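Subject: Re: [hurkine-trail] Parking at the Evberg end

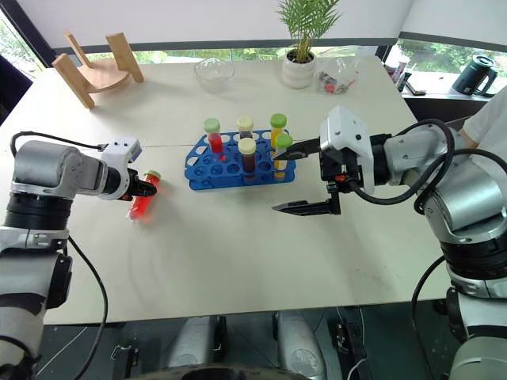
Radu Preda wrote:
> The lot at Evberg holds 21 cars and we had 486 people sign up
> for the November walk. Can we ask them to carpool?

We can ask. We asked last year, and I spent the morning watching very large vans arrive with one person and one thermos in each.

My vote is the Tekach field. It's a swamp, but a big swamp, and the bus from there takes 2 stops. If the farmer wants money again, tell him we still remember the goat.

Radu, could you call him? He hangs up on me.

Gavrilă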